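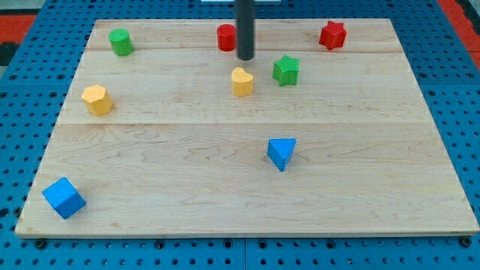
Ikcombe College > Furniture and Joinery > Year 1 > Handouts > Wood movement and edge joints

Wood takes in moisture from the air and gives it back, and it changes size as it does so. Almost all of this change is across the grain. Along the grain the change is so small that we ignore it in this course. A wide panel is usually made by joining several narrower boards edge to edge, so its width is the sum of their widths, and so is its movement. In a pale wood such as maple the joins can be hard to find at first. Look for a thin, straight seam, such as the two that run across the maple board under the toy blocks. The grain of maple is faint, with slightly darker wavy streaks, and a streak that stops dead at a straight line is another sign of a join.

1. Why wood moves

A living tree is full of water. Some of it sits in the hollow parts of the cells and some is held in the cell walls. When timber dries, the water in the hollows goes first and the wood hardly changes size. Once that has gone, the cell walls begin to lose their share, and from then on the wood shrinks. The point where one stage ends and the other begins is called the fibre saturation point.

After drying, the wood never settles for good. In a heated room in February the air is dry and the wood shrinks. In a damp summer it swells again. A finish slows this down but does not stop it.

2. Direction

There are three directions to know.

Longitudinal: along the grain. Very little movement.
Radial: from the centre of the tree outwards. Moderate movement.
Tangential: following the growth rings. The most movement, often close to twice the radial figure.

A quarter-sawn board has its width in the radial direction, so it stays flatter and moves less. A plain-sawn board has its width mostly in the tangential direction. It moves more and it tends to cup, with the edges lifting away from the heart side as it dries. Draw the end grain of both in your notebook and mark the directions on each.

3. Working out the movement

For a first estimate you need the width of the panel, the change in moisture content you expect, and the movement figure for the species from the table at the back of the Tamayo workbook. Multiply the three together. Use the tangential figure unless you are certain that every board in the panel is quarter-sawn.

Do not include the length of the panel. Students lose marks for this every year. A table top 1,747 mm long will stay very close to that length whatever the weather does, and it is the width that needs room.

4. The edge joint

A plain glued edge joint is enough for most panels. Long grain glued to long grain makes a joint as strong as the wood around it, provided the edges meet properly. Dowels and biscuits help to line the boards up — they add little strength.

Leave the boards in the workshop for at least 2 weeks before planing. Plane each pair of edges together, folded like a book, so that any small error in the angle cancels out. Then stand one board on the other and hold a light behind. There should be no gap at the ends. A very slight hollow in the middle is allowed, and some makers plane it in on purpose.

Arrange the boards for appearance before you think about the growth rings. The old rule says to alternate the heart side up and down. This gives a panel that ripples if it moves, where boards all facing one way give a single broad curve. Either can be held flat by a good frame. Mark a large triangle across the face so that the order cannot be lost at the glue stage.

5. Fixing a panel so that it can move

A solid panel must never be glued or screwed tight all round. It will split, or it will push the frame apart. The usual methods are:

Slotted screw holes, with the slot running across the grain
Wooden buttons in a groove in the rail
Metal shrinkage plates
A loose panel in a grooved frame, as in a door

Breadboard ends need special care. Glue only the centre of the joint and let the outer tenons slide in wide mortises — the pegs there pass through slots.

6. Practical work

The Borberg cabinet door on page 17 of the workbook was made with its panel glued in on all four sides. Write a short account of the damage and say how you would rebuild it. Bring this to the next class, with 2 offcuts from the rack for edge planing. The Flirkico moisture meter is kept in the tool store and must be signed out. Take readings from the middle of a board as well as near the ends, which dry faster.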